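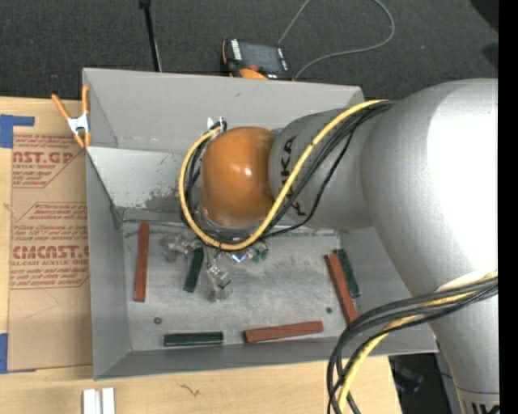 Balancing the radiators, part two

July 8, 2019

The first part covered draining the system and replacing the lockshield valves. This one covers the balancing itself, which I did in February and am only now writing up. Summer is a poor season for testing radiators but a good one for reading old notes.

The house is a two-storey semi on the edge of Gristhorpe with a condensing gas boiler in the kitchen and a single heating circuit. The pipes run under the upstairs floor and drop down to the ground floor in pairs, so the downstairs radiators are all at the end of a drop. The back bedroom is nearest the boiler and used to be far too warm. The front room is at the far end and took most of an evening to become comfortable. None of this is unusual. It had been dealt with over the years by turning the boiler up, and that made the back bedroom worse.

Water takes the easiest route. If a radiator close to the pump offers little resistance, most of the flow goes through it and returns to the boiler still hot. The radiators further away get what is left. Balancing means adding resistance to the near ones, using the lockshield valve at the return end, until each radiator gets a suitable share.

The usual method is to set every lockshield so that the temperature drop across each radiator is the same. Older guides give 11 or 12 degrees. A condensing boiler wants the return water cooler than that, and I worked to a drop of 20. This needs a slower flow through each radiator and gives a slightly lower average surface temperature. If your radiators are undersized you will notice. Mine were put in before the loft was insulated and are larger than they now need to be.

Equipment

Two clip-on pipe probes, both reading to a tenth of a degree. I first taped them together in a mug of hot water to see how far apart they read. The difference was 0.3 and I ignored it.

A Gesska logger, the four-channel one, set to take a reading every 2 minutes. It isn't strictly necessary. You can do all of this with the probes and a pencil, but then you have to stay next to the radiator.

A small adjustable spanner for the lockshields. The plastic cap sometimes has a square recess on the inside which fits the spindle. On mine it had rounded off after two or three turns, and the spanner was better from the start.

Pipe probes must be pressed against bare metal. Several of my tails had been painted, in one case with what looked like four coats of gloss, and a reading through paint is low by an amount you can't predict. I scraped a strip on each tail the width of the probe and wrapped a bit of foam round it once the probe was on. Without the foam the readings moved whenever a door was opened.

Procedure

1. Open every thermostatic valve fully, or take the heads off. I took them off. The Trallska heads unscrew by hand and leave a pin sticking up, which is then fully open.

2. Open every lockshield fully.

3. Let the system go cold. Start the boiler and write down the order in which the radiators warm up. This is the order you will work in.

4. Close the lockshield on the first radiator, then open it a quarter turn. Wait until the readings settle. Adjust until the drop is right.

5. Go to the next one. Repeat to the end of the list.

6. Go back to the first and check it again, as every change you make moves the flow elsewhere.

Step 6 is left out of most guides I have read. On my first pass the back bedroom was set correctly and then drifted by five degrees by the time I had finished the hall. The second pass brought everything within two degrees. I did a third pass and it made no difference that I would trust the probes to show.

Settling time was the tedious part. The small radiator in the bathroom steadied in under ten minutes. The double panel in the front room needed nearly half an hour after each adjustment, and if I moved the valve before then I was chasing a number that was still on its way somewhere. The whole job took two days, with the house uncomfortably warm for both of them. Pick a cold day with the windows open, or the boiler will start cycling on its own thermostat and spoil the readings.

The pump

The circulating pump is a Bogale, with three fixed speeds and no proportional control. It had been on speed three, presumably since it was fitted. With the lockshields mostly closed, speed three produced an audible hiss at the back bedroom valve. I dropped it to two and the hiss stopped. This also altered every drop in the house, and so the first pass had to be started again. Set the pump speed before you touch anything else.

I tried speed one as well. The front room never reached its target and I put it back to two.

Results

Before balancing, from a cold start, the front room took 163 minutes to get from 14 degrees to 19. Afterwards, on a morning with nearly the same outside temperature, it took 108. The flow temperature was set ten degrees lower for the second test, so the comparison is a little unfair to the later figure. The back bedroom now takes longer than it did and stops where it should.

Return temperature at the boiler fell from 58 to 44 in steady running. Condensing begins below the mid-fifties, and the condensate pipe outside now drips steadily on cold mornings where it used to be mostly dry.

I don't have a good figure for gas. March was mild, and I changed the timer settings in the same week, so any saving shown on the meter would be a mixture of three things. I will compare degree days over next winter, having left everything else alone.

Two loose ends

The hall radiator would not settle at any setting. It would hold the right drop for a while and then jump by four or five degrees. I bled it and got a fair amount of air, and it behaved for a week. There is more air getting in than there should be, and I suspect the automatic vent in the airing cupboard. That will be replaced before October.

The other is the record of the settings. I have written the number of turns from closed for each lockshield on a card and taped it inside the boiler cupboard door — if a radiator has to come off for decorating, the valve can be put back where it was. Count the turns as you close it. The marks on the caps are decorative and have no relation to the position of the spindle.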